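# Ticket 2456: marker card handheld loses tracking during visitor demo

Opened by: Gintarė Paju
Site: Siltside hall
Priority: high until the open day, after that normal
Status: closed, one follow-up left open
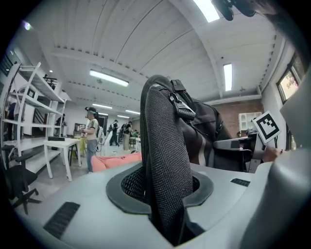

**Summary**

During the open day rehearsal the position of the handheld device jumps on the display, and after some seconds the session stops with "pose lost". It happens only when there are guests on the floor. With two of us in the hall we could not make it happen at all. Elfriede Albers needs the demonstration stable for the group from Steinbach, so please treat this ticket before the cable order and the other small things.

**What we expected**

A visitor takes the handheld with the marker card, moves it slowly, and the curve on the display follows the hand. The Clitesora session should run for the full 12 minutes of the program without a restart.

**What we got**

The curve follows well in the beginning. Then it makes a jump to one side, comes back, jumps again, and the session closes itself. In the log I find this line many times:

`pose: marker rejected, reprojection error over limit`

The limit in the configuration is the default one. I did not change it before writing this ticket.

**Log of work**

*Entry 1, Gintarė Paju*

Restarted the Clitesora service and the display computer. No difference. I changed the USB port also, and I read the cable number into the inventory, because last November we had a bad cable which looked the same as the good ones. This cable is good. I tested it with the second unit.

*Entry 2, Malte Seidel*

Can you check which card is mounted? There are two sets in the drawer and they have different printed size. If the software believes the card is bigger than it is, the distance will be wrong and you get exactly such jumps when a second marker comes in view.

*Entry 3, Gintarė Paju*

Card checked with the ruler. The size is the same as in the configuration file. The card was, however, not completely flat on one handheld: one corner was standing up a little. I have mounted it again with new tape under all four corners. The number of rejected lines became smaller, but the error is not gone.

*Entry 4, Bogdan Kubiak*

I was in the hall for the second rehearsal, and I looked at the recordings afterwards. My observations, in no special order:

- The ceiling lights are strong in the wide lens. When somebody lifts the handheld high, the white part of the card becomes very bright and the edges of the squares get soft.
- Guests come near and stand between the two handhelds. For a moment the card is covered by an arm or a shoulder.
- The exposure was set to automatic. When a person in dark clothes stands close, the camera makes everything brighter, and after this the card is too bright again.

I think the third point is the main one. It would explain why it works with an empty floor.

*Entry 5, Malte Seidel*

Agree with Bogdan. Please set exposure to manual, value 2000, and try. If the picture is too dark near the shelves, go up in small steps. Do not touch the gain.

*Entry 6, Gintarė Paju*

Done. Exposure is manual now on both units. I asked colleagues from the office to play the visitors, and they walked through the demonstration area and stood as close as real guests do. Result: no jump in the first run. In the second run one jump, when the card was completely hidden behind a back for about 20 frames. The session did not close, it found the card again by itself.

One question: after a power cycle the exposure goes back to automatic. Is this known?

*Entry 7, Malte Seidel*

Yes, known. The value must be written in the start profile, otherwise the unit forgets it. I have added the line to the profile and put the new file on the share, in the folder "Plandden". Please copy it to both units and restart them two times to be sure.

*Entry 8, Gintarė Paju*

Copied. Restarted two times, each unit. The value stays.

*Entry 9, Imke Rieger*

From the side of the visit program: can we keep the guests a little more back? I can put tape on the floor and tell the guides. The groups like to be near and I would not want to stop them completely, but one step is possible.

*Entry 10, Bogdan Kubiak*

One step is enough. Please put the tape so that no one can pass between the two handhelds. Behind the operator they may stand as they like.

*Entry 11, Gintarė Paju*

Report after the visit, July 4, 2026. The morning groups and the Steinbach group went through without a restart. There were a few rejected lines in the log, all of them in moments when a guest turned the card away, so this is normal. Mrs. Albers is informed.

**Resolution**

Exposure set to manual and saved in the start profile. Card mounted flat again. Floor tape for guests.

**Still open**

The message "pose lost" closes the session without asking. For a public demonstration it would be better to wait and continue. Malte will make a separate ticket for this and link it here.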